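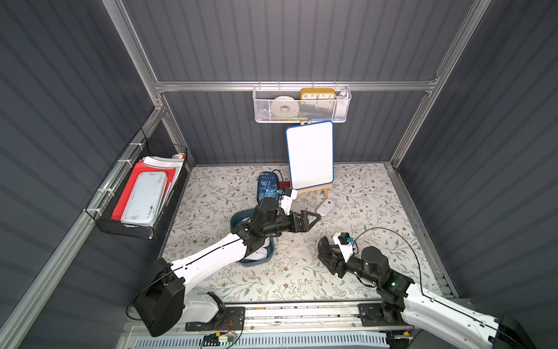 Musa Oyewole wrote to us that he had given up on long novels until our reading circle put a Victorian ghost story in his hands, and that he's been cross with us ever since for the sleep he's lost!

Search books, authors
Go

About Us
Posted May 12, 2025 by the Mamside staff

Mamside is a small press and lending library for old stories (ghostly ones, mostly, though we do wander). We started with 200 secondhand paperbacks, and the shelves now hold 1006. Every November we bring out a new edition of something long out of print.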